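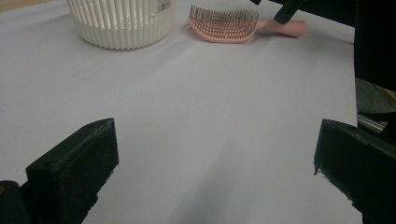

Grasp success in the Reneteck study is scored per demonstration, so each recording has to start from a known layout. The Jotcombe set uses two objects per layout, placed well apart on a plain pale surface. With a brush and basket pair, the brush lies flat and the basket stands on its base to the left, with open surface between the objects and the fingers. Start with the fingers apart.

## 4.2 Recording a block

1. Open the Zuker logger and load layout 7.
2. Place both objects by the layout sheet, then take the sheet away.
3. Hold the gripper still until the logger shows READY.
4. Press Record. Move to the brush handle at a steady pace and close the fingers.
5. Lift, place the brush in the basket, and open the fingers.
6. Press Stop, then mark the demonstration as pass or fail.

**Note:** Keep the failures. The Palumbo policy is trained on passes only, but the failure set is used to fit the grasp score. With 800 passes the score was still unstable between training runs – at 1000 it settled.

**Caution:** Do not change the finger pads partway through a block. If a pad comes loose, close the block, refit the pad and repeat the calibration in section 2.

Blocks left open on Friday are not picked up by the weekend training run.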